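Notes for week 4: Writing a lease summary your tenant will read

Hi everyone, Leen Tarawneh again. I'm typing these up from my own scribbles plus the stuff you asked me after class, so the order is a bit loose. If you missed the session, start with the reading from Hourani (chapter on plain forms, skip the appendix, it's dull even for me) and then come back.

So, why a summary at all? The lease we used in class, the Hirneck one, runs to more than 200 clauses if you count the sub-parts, and I've read it four times and still have to look up who fixes the water heater. A summary is a page or two that sits on top of the lease. It doesn't replace it. Please put that in writing on the summary itself, near the top, in the same size type as everything else. I've seen it done in tiny gray letters and it makes me grumpy.

What goes first? Money. I know some of you wanted to open with the names and the address, and Hiba Saliba made a good case for that in class (people like to check that they've got the right paper in their hands). Fine, put one line for that. Then rent, the day it's due, how to pay it, and what happens when it's late. In the Hirneck lease the late fee is buried in the part on "remedies," and a normal person will never go looking under that word.

Deposits come next. Write the amount as a number, say $500, and then say what it can be used for. "Damage beyond ordinary wear" is okay in the lease, but in your summary give a couple of real cases. A burned countertop, yes. A carpet that's gone flat by the door, no. Check your state's rules before you write this bit, because deadlines for giving the money back are all over the place and I don't want you copying mine.

Repairs! We ran out of time here, so read this part slowly. Your summary has to tell the tenant who to call, how to reach them, and what counts as urgent. In the Torine draft we passed around, the phone number was on page 2 and the word "urgent" was never explained. Half the room thought a broken fridge was urgent and the other half didn't, and both halves got pretty loud.

On wording: use "you" and "we," and say who "we" is once. Keep "shall" out of it. If a sentence has two commas and an "unless," try cutting it in half and reading it out loud to a friend who doesn't study this stuff.
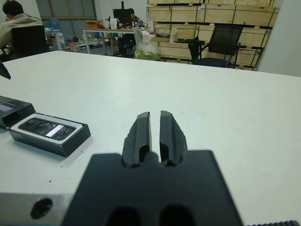

Does a tenant have to sign the summary too?

In most cases a signature on the lease is enough, and I'd leave the signature line off the summary so it doesn't start to look like a second contract. A line that says "I got a copy of this" with initials is okay if your office wants one.

For next time, take the Akevus lease from the course folder and write a summary of 500 words or less. Clause 232 is the one on subletting, and it's a mess, so give yourself an extra evening for it. Bring a printed copy, since we'll be swapping and marking them up by hand. My office hours stay the same through April.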